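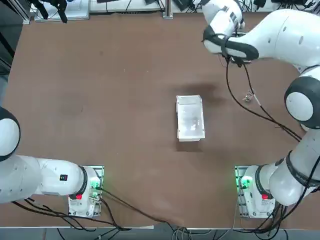
*Translucent container on a brown tabletop.*

# Station Copy

The gauge house at Grollura measured river height at 12 points and sent the readings downstream every hour. It had one operator, a bed, a stove, a radio and one book.

The book was a novel called *Molero*. It ran to 437 pages and was listed on the station inventory between the spare fuses and the rope. The inventory gave its condition as fair. Ayuba Osei checked this in March, on his first day, and found that page 436 was followed by the back cover.

He reported the fault by radio.

"Which item?" said Nii Kwofie, at the Bonsu office.

"The novel. One leaf short. It's the last one."

"Is it affecting the readings?"

"No."

"Then put it on the form."

Osei put it on the form. In the box for remedy he wrote "replacement page." The form went out with the supply boat and came back with the next one, marked received.

He read the book in the evenings, after the last manual check. The plot concerned a surveyor, also named Molero, who is sent to fix the border between two farms and finds that both owners have died. He continues the survey. On page 436 he sets up his instrument on a hill, levels it, looks through the eyepiece and sees a person walking toward him from the direction of Teditz. The page ended in the middle of that sentence, at the word "carrying."

By the third reading Osei had found two errors in the surveyor's figures. The bearing on page 88 could not be correct if the hill stood where page 212 put it. He worked out the difference on the back of a chart. With the corrected bearing, the instrument pointed at the river, and anyone coming from Teditz would have been behind it.

He radioed this in as well.

"You want me to log it?" said Kwofie.

"It changes who he could have seen."

There was a pause on the line. Osei noted the river height while he waited. It was 636, in centimeters, and falling.

"I had that station for two winters," said Kwofie. "The page was there when I had it."

"What is he carrying?"

"Who?"

"The person on the hill."

"It wasn't a person. The surveyor had it wrong. I remember that much." Papers moved near the microphone. "You have a gap at point 7. Nothing for the last hour."

Osei took the lamp and went down to point 7. Weed had wrapped the float. He cut it free, waited for the needle to settle, and wrote the time in the log. Across the water a light was moving along the bank at walking pace. He took a bearing on it with the hand compass, then took it again.

He entered both values under remarks and went back up to call it in.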